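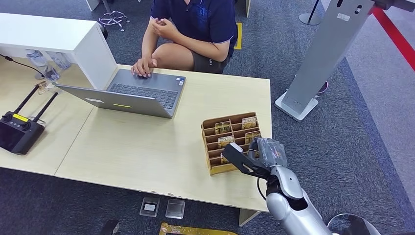
Slide 1: Laptop on the table, ready to write.

Speaker notes: Writing down the family stories before they slip away
Isivgate Library talks, March 2022
Bence Hegyi

Good evening, and thank you all for coming up those stairs. I'm Bence, I've been helping people write down their family stories for a good while now, and before that I spent years failing to write down my own, so you're in sympathetic company.

(Wait for the people at the back to settle. Check they can hear.)

I want to start with my grandmother's plum dumplings. She made them every August in a kitchen so small that the oven door and the back door couldn't both be open, and while she made them she talked. She talked about the flood, and the cousin who married the wrong brother, and a goose that lived in the bath. I heard those stories so often that I stopped listening, as you do when you're fourteen and there are dumplings coming. Then one day I wanted to tell my own daughter about the goose and found I'd lost the middle of it. I had the goose arriving and I had the goose leaving, and in between there was a great hole where the story had been.

(Pause. People usually laugh at the goose. Let them.)

So tonight is about the middles. The dates you can mostly find. There are registers and parish books and very patient people in record offices. What you won't find in any of them is what somebody's coat smelled of, or why your uncle would never sit with his back to a door.

Slide 2: Where to begin

People ask me where to begin and they nearly always hope I'll say "at the beginning". Please don't! If you begin with the birth of a great-grandfather you'll have run out of puff before he's learnt to walk. Begin with a room. Pick one you knew well as a child and write down everything you can remember in it, in any order, spelling be blowed. When I did this with my grandmother's kitchen I filled four sides of paper and got back two stories I hadn't thought of in thirty years, one of them about a bread knife, which I'll tell you over tea if you ask nicely.

(Hand round the room sheets here. Spare pencils in the blue tin.)

Give them five minutes. Don't talk during it, Bence.

Ask if anyone would like to read a line or two. If it goes quiet, read mine, the bit about the curtain.

Slide 3: Talking to the person who knows

Now, if you are lucky enough to have somebody you can still ask, go and ask them, and go soon. Take a photograph with you, or an old recipe, or a button tin. A question like "What was your childhood like?" gets you "Oh, all right, I suppose", whereas a button tin gets you the whole of 1958.

Keep it short. I used to stay all afternoon and wear everybody out, and now I stop after 60 minutes even when it's going beautifully. Let the silences be. My great-aunt could be quiet for so long that I thought she'd nodded off, and then out would come the best thing she'd said all day.

You will hear two people tell the same story differently and both be quite certain. In my family it's the van. My father says it was green and broke down outside Findov, my aunt says it was grey and never broke down in its life. I used to fret over this. These days I write down both, with their names beside them, and I've come to think the quarrel over the van is a better story than the van.

(If short of time, skip the van and go straight to slide 4.)

Slide 4: Keeping going

My own book came to 165 pages in the end, and I wrote it in dribs and drabs, mostly before breakfast. A page a week is plenty. Type it or write it by hand, whichever you'll really do. Mrs Rodrigues, who some of you will remember from the autumn group, wrote hers on the backs of old calendars and her son typed it up afterwards, and it's lovely.

Do make a copy and give it to somebody who lives in another house. I say this at every talk, and I'll go on saying it.

About the painful things. You're allowed to leave them out, and you're allowed to write them and put them in a drawer. If it concerns someone living, have a word with them first.

Questions

(Likely ones: printing costs, old handwriting, what to do with letters in another language. Price list is in the folder.)

The follow-up session is in April, same room, and you can put your name on the sheet by the door. Bring your room with you, however scruffy it is. Tea is next door now, and the biscuits with the jam are mine.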